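Brurken Kart Park Adds Night Racing and a Longer Track

Brurken Kart Park opens its new outdoor loop in August, and we can't wait to see the first field of 12 roll out under the lights! The track now runs 1580 feet, with a fast back straight and a downhill hairpin that had our test drivers grinning.

"I've raced here since I was a kid, and that hairpin is a blast," said track manager Farah Purba.

Night sessions start at 7 p.m., and league sign-up is open to 400 drivers, beginners very much included. Marlina Ngui will run the junior classes. Little brothers and sisters who are too small to drive get a spot indoors, with white leaves and vines on a black panel and picture books to look through, a cartoon cat on the cover of one of them. 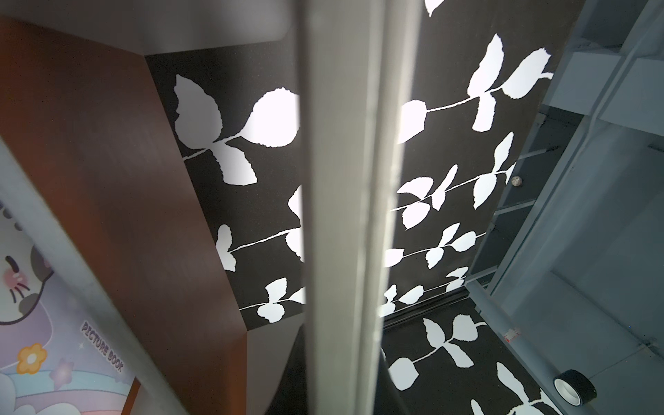
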